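# Mug tree

A **mug tree** is a small household stand for hanging cups by their handles. It has a base, an upright post, and a number of pegs or branches, and it usually lives on a kitchen counter within easy reach of the kettle or the coffee maker. Its close cousin, the **mug rack**, does the same job with hooks along a bar or rail, and many homes happily make do with either one, or with both.

## Design

The classic mug tree is made of wood, with a round base broad enough to keep the whole thing steady as cups come and go. The pegs slant upward a little, so that a mug settles toward the post and stays there. Branches are often set at different heights, which lets one mug hang below its neighbor without the two knocking together – a comfort to anyone who has chipped a favorite cup before breakfast.

Racks come in more shapes. Some are screwed to the wall or the underside of a cupboard, while others stand on a frame of bent wire. The Inddale pattern, a low wire rack once sold through the Kwofie housewares catalog, was 17 inches long and is still fondly remembered by people who grew up with one.

## Use

Most people hang the mugs they use daily and keep the rest in a cupboard. Mugs should be dried before hanging, particularly on bare wood, and a tree is best filled evenly from side to side. In his household handbook *The Curken Kitchen*, Harvey Lévesque suggests keeping the milk and sugar beside the tree, so that a whole round of coffee can be made without crossing the room, and he spends a good many cheerful pages on the matter. 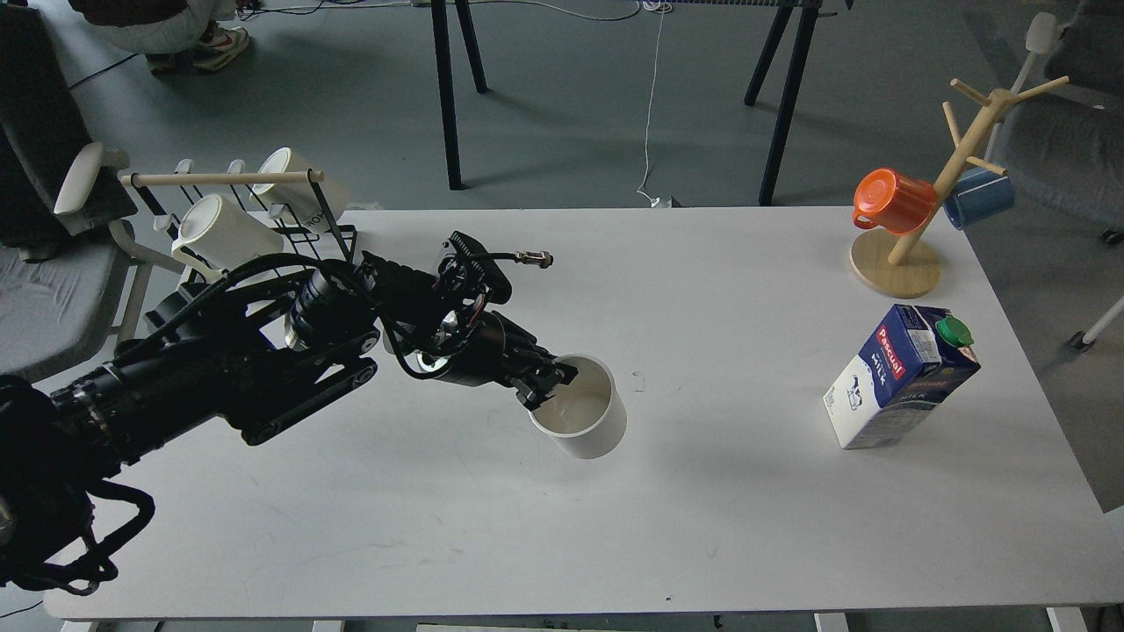
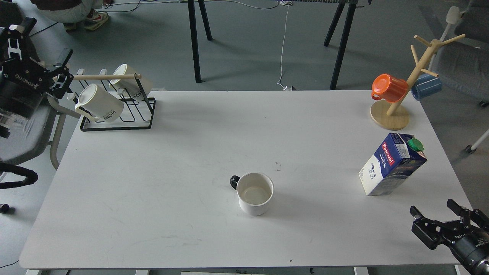 *Wire rack with white mugs, and a light wooden mug tree with one orange and one blue mug. A carton of Pascual milk stands tilted on the same table.*

## Care

Wooden trees need little more than a wipe with a damp cloth and a dry place to stand. A loose peg can be taken out, glued, and left overnight. Wire racks can be washed in warm soapy water and should be dried well, especially around the joints.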